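12 Jan 2022

Long day, but a good one, and I want to get it all down while the tea is still hot. Shahnaz and I finally got back to the old accordion, the Menanell from 1997 that has been sitting on the shelf since November with its bellows strapped shut and a tag on it saying "wheezes". Wheezes is right! It sounds like somebody's uncle asleep after lunch.

We started with the bellows, as Kavinda told us to the last time he was through here. Closed everything up, no buttons down, and let the bellows fall open under their own weight. They dropped all the way in 6 seconds, far too quick. So there is a leak, and more likely a few small ones adding up. Shahnaz went along the folds with a strip of tissue paper while I pushed and pulled very gently, and we found the worst spot at the back lower corner, where the leather gusset has come away from the card. The gasket between the bellows and the bass end is also tired. It has gone flat and shiny and has no spring left in it at all.

Pulled the pins (one was bent, put it in the tin with the others) and took the treble side off. The reed blocks came out nicely. The wax on two of them is brittle and has gone that dull toffee color, and I could lift a corner with a fingernail, which is not what you want. I pressed it back down for now. My feeling is that we should rewax both blocks completely and leave the rest alone, but I'd like Kavinda to have a look before I melt anything.

The leather valves are the real nuisance. A good number of them have curled up away from the plates, and those are the notes that are slow to speak. We flattened a few by stroking them from the root to the tip, the old trick, and they behaved for a while and then curled again by the time we had eaten. They'll have to be replaced. I still have the thin goatskin from Tostgate, and it feels about right between the fingers, a touch softer than what's on there. 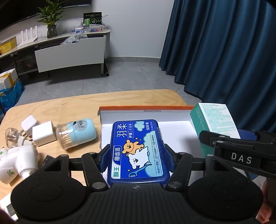

Floss picks, blue box.

For cleaning the reed tongues we went very slowly. A soft brush first, always toward the free end, then a sliver of paper slid under the tongue to carry out the fluff. No scraping. I know I have written this before in this book, and I'm writing it again for my own sake, as I was the one who scratched a reed on the Kitel and had to spend an evening bringing it back up to pitch.

Tuning check on the middle A, just to see where it has wandered. It's flat on the push and nearly right on the pull, so I suspect dirt or a lazy valve more than a reed that has really moved. Not touching it until the valves are new and the bellows are tight. Shahnaz wanted to go ahead with it and we had quite a discussion – a friendly one – and she has agreed to wait.

Costs, so I don't lose the slip again: the gasket strip and beeswax from Bhattacharjee came to 585 altogether, and it's in the accordion envelope with job number 1205 on the front.

Still to do: glue the gusset corner and leave it clamped overnight, cut the new valves, ask Kavinda about the wax. Also find the other shoulder strap, which I'm sure I put somewhere sensible.

Shahnaz has the treble grille at her bench for polishing. The bass end is under the cloth by the window, please don't lift it by the strap.

This site uses cookies to remember your settings. Accept | Manage preferences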